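Clollirmont Household Handling Collection
Frequently asked questions for contributors and partner sites

Last reviewed: October 16, 2024

What is the purpose of the collection?
The collection gathers short recordings of everyday handling tasks, carried out by people in ordinary rooms. The recordings serve as examples from which a learning system acquires movements such as grasping, folding and putting away.

Who is responsible for it?
The collection is run by Clollirmont. Eetu Laaksonen is the coordinator for contributors and the first point of contact for all sites.

Where are recordings made?
Recordings are made at two partner sites, Sadusau and Chala, and in private homes whose occupants have given written consent. Work at Sadusau began in June.

How large is the collection at present?
It holds 1,946 accepted recordings. Over 400 of these concern bedding and clothing. Recordings awaiting review are not included in either figure.

How many recordings is a contributor expected to make?
The usual agreement is for 100 recordings. Contributors may stop at any point and are paid for all work submitted up to that date.

What equipment is supplied?
Each contributor receives a hand-held gripper with a camera, a charger and a carrying case. The equipment remains the property of Clollirmont and must be returned when the agreement ends.

Must the room be tidied beforehand?
No. Rooms should be left as they are normally kept – boxes, cables and papers included. Letters, bank cards, photographs of people and anything bearing a home address must be put away before recording starts.

How should a recording on a bed begin?
Hold the gripper over the mattress with the fingers open and pointing forward. Keep still for a moment, then move towards the first item. Blankets and cloths may be left bunched; they should not be smoothed out for the camera.
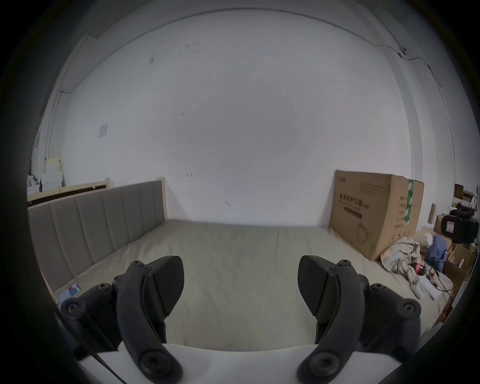
Gripper held open over a mattress, with a striped blanket and a blue cloth near the large box.

What happens if an item is dropped?
Continue the task and pick the item up with the gripper where this can be done safely. Such recordings are accepted, provided that the contributor marks the drop in Gellum, the submission system.

Can a recording be withdrawn?
Yes. A request may be made through Gellum or in writing to the coordinator. Recordings already supplied to partners are removed from the next release.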